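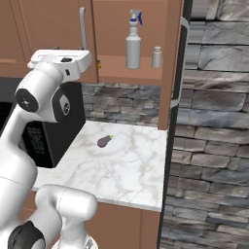
White robotic arm with gripper, computer rendering.

Mobile Radio Systems, Lecture Notes: Handover Between Cells

Lecturer: Jarlath Cullinane
Revised 1999-04-20

Print this page | E-mail this page

1. Where we are

In the last lecture we have seen how a network divides its area into cells, and how the same frequencies can be used again at a sufficient distance. We spoke there as if the subscriber stands still. Now he starts to walk, or sits in a train, and the call must follow him from one base station to the next. This procedure is called handover. In American books you will find the word handoff, which has the same meaning.

Please do not confuse it with location updating. Location updating is done by a telephone that is switched on but has no call. Handover concerns a telephone which is in the middle of a call.

2. Who measures and who decides

In the older analogue systems the mobile did not take part in the measurement. The serving base station observed that the signal was becoming weak, and the exchange asked the neighbouring stations to listen for the mobile on its channel. The best of them received the call. The method worked, but it made much work for the exchange, and it was slow when many cars were on the same road.

In GSM the mobile helps. It transmits and receives only in its own time slots, and between them it has free time. In this free time it listens to the neighbour cells whose frequencies were given to it in a list. It sends back a report with the level and quality of its own cell, and the level of up to six neighbours, the strongest ones it could identify. The base station adds its own measurement of the uplink. The decision is taken in the network, normally in the base station controller. The mobile does not choose.

We therefore say that GSM uses mobile-assisted handover. In the cordless system DECT the portable part takes the decision itself, and there we say mobile-controlled.

3. Reasons for a handover

The following reasons are usual:

- The received level is too low, on the uplink or on the downlink.
- The quality is bad (many bit errors) although the level is good. This points to interference, and sometimes a change to another channel in the same cell is enough.
- The mobile is too far from the base station, which is seen from the timing advance.
- Another cell could serve the call with less power.
- The cell is full and a part of the traffic should be moved to a neighbour.

The order of priority is not the same with every manufacturer. The standard describes the messages and the measurements, and gives an example of the algorithm, but the operator is free to use a different one. In the examination I will not ask for the algorithm of any manufacturer.

4. The margin, and the ping-pong effect

Let us suppose that the controller always gives the call to the strongest cell. At the border between two cells both signals have nearly the same mean level. Because of shadowing by houses and trees, each of them goes up and down by several decibels. First A is stronger, then B, then A again. The call would be passed between them continuously. Each handover costs signalling, makes a short gap in the speech, and brings a small risk that the call is lost. This is the ping-pong effect.

The remedy is a margin, also called hysteresis. The call moves from A to B only if

level of B > level of A + margin

Take a margin of 6 dB. A mobile in cell A, which receives A at -85 dBm and B at -82 dBm, stays in A. When B is received at -78 dBm, with A unchanged, the difference is 7 dB and the call may move. To return to A, it is now A that must be better by more than 6 dB. 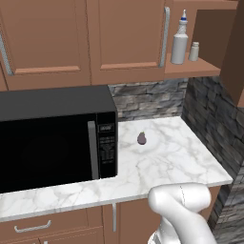 A bigger margin gives fewer handovers, but the mobile will then be carried deep into the neighbour cell before it changes. During this time it transmits with too much power in a place where the frequency plan did not expect it, and it disturbs others. A small margin has the opposite faults. The correct value depends on the streets and on the speed of the users, so it is set separately for each pair of neighbours.

The second remedy is averaging. The controller does not look at one report only, it takes the mean of several. Also here there is a price to pay. With a long average the decision is calm but late. A mobile that turns around a street corner can lose its old cell very quickly, and the average still contains the good values from before the corner.

5. Example from the Calvo network

The Calvo network has 137 cells in the region that includes Clulham and the hill of Moltmont. In December the operator had many dropped calls on the road which goes down from Moltmont into the town. The Prindix planning tool showed good coverage on the entire road, and the coverage was indeed good.

The difficulty was the margin. The cell on the hill was heard very far, and the margin from this cell towards the first town cell was 11 dB. Cars held on to the hill cell until they came behind the first row of buildings, where it disappeared almost at once. The town cell was by then strong enough, but the order to change came too late to be received. After the margin was reduced to six the dropped calls on this road became much less frequent. The margin in the other direction was left as it was.

Please note that a coverage map could not show this fault. It shows which cell is strong at each point – it does not show which cell the mobile is using when it arrives there.

6. Hard and soft handover

All that is written above is hard handover: the old radio channel is left, and then the new one is taken. In a CDMA system neighbouring cells can use the same carrier frequency, and a mobile may be connected to two or more base stations at the same time. The old connection is given up only when the new one is well established. This is soft handover. The ping-pong effect is less harmful there, but every soft handover occupies equipment in more than one base station. We return to this when we treat the third generation.

7. Questions to prepare

Explain why a fast mobile and a slow mobile would like different averaging times.

A cell has good level and bad quality. Describe what the controller can try before it moves the call to another cell.

Draw the level of two base stations along a straight road and mark the points of handover in both directions, with a margin and without.

Comments (3)

Eirlys Morgan: In section 4, is the margin applied before or after the averaging? My notes from the lecture say after.

J. Cullinane: After. The levels are averaged first and then compared. I will add one sentence.

rk: Could the drawing for the last question be put on the page too? I was absent.

E-mail this page | Print this page | Back to top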